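Handout 2: Folding a T-shirt flat
Notes by Senthil Kurian

The textbook claims any shirt folds well on any surface. I doubt it. A bed sags, and a slick tabletop lets the sleeves slide. Clear the work surface before you fetch the shirt, and look at the floor on your side too.

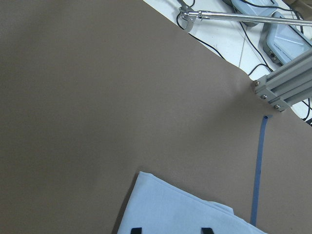

Brown surface with a folded blue cloth, with cables on the floor beyond it.

Next, lay the shirt out flat. Pull the hem straight and spread both sleeves away from the body. Tape lines help you judge whether the sides match, though I'm not convinced they make anyone fold better.

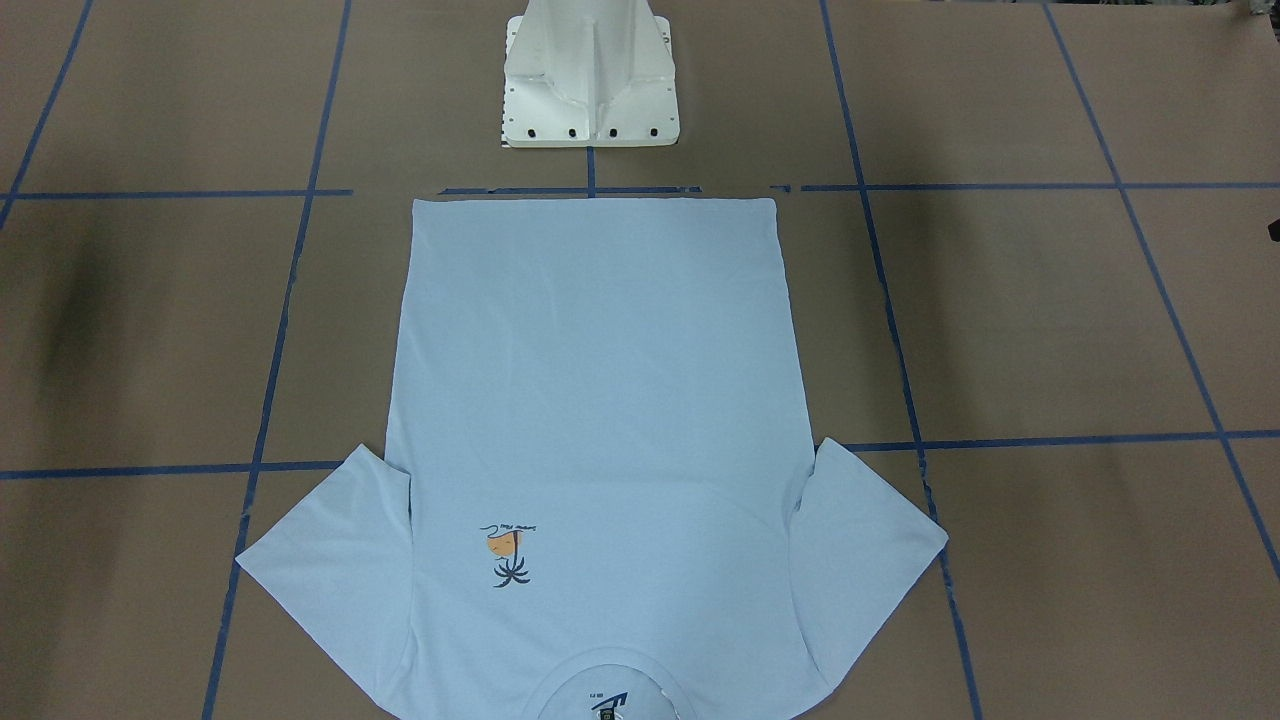
Only then bring the sleeves in. The popular 2-second fold gets plenty of praise, mostly from people who don't check the back. Try it on Sunday with a shirt of your own and bring the result to class.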